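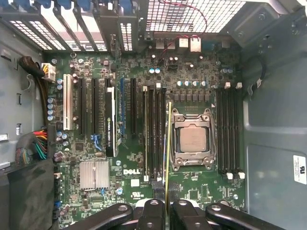 What gripping force should a parallel gripper start at when it handles small circuit boards in an old desktop tower?

Start at the lowest setting that holds the board without slipping during a slow lift, and raise it one step at a time on a scrap board. Most of the trouble people put down to force is really the fingers arriving at an angle.

Pulling parts from old towers with the arm at Skistier, part 2
By Wenjie Yuan, 16/10/2020

Part 1 was mostly me arguing with the table mount, so skip it unless you like reading about bolts.

Where we are now. The arm is up at the shared workshop in Murín, bolted down properly, and it can go over an open Dell tower lying on its side and come down onto the board from straight above. The goal is still the same one: take the memory out, take the graphics card out, leave the processor alone for now. The towers come from Fulon, who sell off office machines by the pallet and don't care what shape they're in.

The gripper is a two-finger parallel type. For the tower work the approach is vertical, and I bring the wrist to 300 mm over the board before anything slow starts. Getting between the banks of slots is fine. The graphics card is the hard part. It stands on edge with other slots on both sides of it, and the latch has to be pushed before the card will move. With one gripper you can push the latch or pull the card.

I also set up a test panel so I don't have to wreck a motherboard each time I change something. It has raised blocks and square brackets on the face and a green strip of circuit board running across it at an angle. If the fingers can get to the strip without hitting the brackets, they can probably get into the tower.

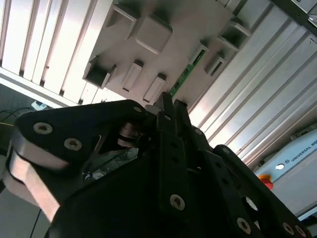

Fingers almost at the green strip on the test panel. Control box lower right.

Current problem: on the panel I get a good approach most of the time. In the tower the same move lands off to one side and one finger touches before the other. I ran 169 approaches on the panel this week and logged them all, and the misses are bunched up at one end of the strip. Before I start shimming things, does anyone see something obvious?

---

torquehobo wrote:

Misses bunched at one end says rotation to me. If your tool frame is off by a degree or so around the vertical you won't notice in the middle and you'll notice a lot at the end. Did you teach the tool center point with the fingers open or closed?

---

Wenjie Yuan wrote:

Closed, with a pointed pin held in them. Then I took the pin out and trusted it.

---

torquehobo wrote:

That gives you position but it doesn't give you orientation. You can touch a point from four directions and get a very nice tip position and still have the fingers twisted compared to what the controller thinks. Clamp a steel ruler in the fingers and sweep it along something straight. You'll see it.

---

oldgreg_cnc wrote:

Different opinion. I don't think it's the tool frame at all. If it was the tool frame the panel and the tower would be wrong by the same amount. He says the panel is mostly good and the tower is off. So the tower isn't where he thinks it is. Sheet metal cases are not square, especially after a ride on a pallet. Measure the corners of the case and compare to the corners of the motherboard. I've had boards sitting crooked in the case by enough to matter.

---

torquehobo wrote:

He also said the panel misses are at one end. You can't explain those with a crooked tower.

---

oldgreg_cnc wrote:

Could be two problems.

---

Guangming Xie wrote:

I share bench time with Wenjie so I have seen this one run. A few things he left out.

The reference for the tower is taken from the case, as Greg guessed. We touch off on two walls and the rest is from a drawing. The board position came from measuring one machine, and we have used that number on every machine after it. I said at the time that we should reference the processor socket. It has a metal frame with clean edges and it is fixed to the board, and everything we want to grab is near it or lined up with it.

Second, the panel is tilted. Wenjie calls it flat in his log. It sits at an angle to the base and we entered that angle by hand.

---

Wenjie Yuan wrote:

I entered the angle by hand from a digital level. It isn't a guess.

The socket as reference is a fair point. My worry was putting anything hard near the socket. There is a processor in it and I would like to be able to sell those machines' processors afterward, that's most of the money.

---

Guangming Xie wrote:

You don't need to touch it. Use the wrist camera.

---

pallet_diver wrote:

I strip these by hand, have for years. With no robot, memory takes me a few seconds a machine. I don't want to be rude but what's the point? You'll spend longer positioning the case than I spend on the whole job.

---

Wenjie Yuan wrote:

For one machine you win and you'll keep winning. I'm not trying to beat you on time. I want it to do a row of them while I'm at the other bench, and I want to learn to do contact work with it. Old towers are cheap to make mistakes on.

---

pallet_diver wrote:

Fair enough. Then one tip from the hand side. The memory latches at the ends of the slot need to be opened first, both ends, and on old machines the plastic is brittle. If your fingers press straight down on the latch it snaps. Push it outward from the top. On the card latch, the same. Mine break more in winter, I work in an unheated garage.

---

mirela_h wrote:

I went through almost the same build with a different arm. What fixed my one-finger-first contact was compliance. I stopped trying to be exact and put soft tips on. Flukow sells stick-on pads for narrow fingers, I used the thinnest ones. You lose a bit of reach between the slots but the board centers itself as you close.

---

oldgreg_cnc wrote:

Soft pads hide the error, they don't fix it. Next month it's a different tower and a different error and now you've also got squishy fingers.

---

mirela_h wrote:

Every tower is going to be a different error. That's the job. Nobody is going to shim a pallet of used office PCs into tolerance. I'd calibrate it to something reasonable and let the pads take the rest.

---

torquehobo wrote:

I'm with Mirela on the pads, but do the ruler test first. Takes ten minutes.

Another thing. When you go from the panel to the tower, does the wrist turn? If you rotate 90 degrees between the two jobs then an error across the fingers turns into an error along them, and it would look exactly like "good here, bad there."

---

Wenjie Yuan wrote:

It does turn. 90 degrees, and then a bit more to clear the cables. So that could be the answer to Greg's objection too. Same tool error, showing up in a different direction.

---

oldgreg_cnc wrote:

OK, I'll give you that one. Still measure the board.

---

cablegland wrote:

Can I ask about the cables. You've got a main power bundle coming in low on the left and the one going to the four-pin plug higher up. Do you unplug those first or does the arm work around them? My first attempt at anything like this ended with the gripper hooked under a harness, and the arm did not stop as early as I would have liked.

---

Wenjie Yuan wrote:

They stay plugged in for now. The path stays right of them until it's up high. I keep one hand by the red button on the control box for every new path, and I run new paths at the slowest speed.

For the card I'm thinking of pulling the power connectors by hand first. It's cheating a little.

---

cablegland wrote:

I'd do it. A thin fan wire is worse than the big bundle, by the way. The big one pushes back and you get a force reading. The thin one just goes around the finger.

---

Guangming Xie wrote:

Ruler test done today. There is a twist. Measured over the length of the ruler it comes to roughly 2 degrees, which is more than I expected. The gripper flange had been put back on after cleaning and the dowel was not in all the way. Reseated it, taught the tool again, and the misses at the end of the strip are gone in the short run we did.

The tower is better. It is not right. One finger still touches first on the memory bank nearer the side wall.

---

oldgreg_cnc wrote:

Measure the board.

---

Wenjie Yuan wrote:

Measured the board. It sits low at one corner, there's a standoff missing. Different machine from the one I took the numbers from. So I'm changing over to the socket frame as reference, with the camera, and I've ordered the thin pads as well. Everybody gets to be partly right.

I'll put up part 3 in November if the pads show up. Still looking for ideas on the card latch. Current plan is a printed wedge that pushes the latch and stays there on its own while the gripper goes back for the card.

---

pallet_diver wrote:

Use a plastic wedge, not metal. And tie a string on it, you will drop it in the case.

---

mirela_h wrote:

What does the wedge push against? On mine the latch was right up beside the card and there was hardly any room for anything on that side.

---

Wenjie Yuan wrote:

Same here, it's just left of the card. I was going to brace it on the neighboring slot. Will try with a scrap board on the bench before it goes anywhere near the tower.

Recent threads
Table mount for the arm at Skistier, part 1
Fingertip pads: which glue holds?
Checking tool orientation with a steel ruler
Force limits for first-time contact work
Fulon pallets, what was in yours
Printed wedges and hooks, share your files
Keeping cables away from the wrist joint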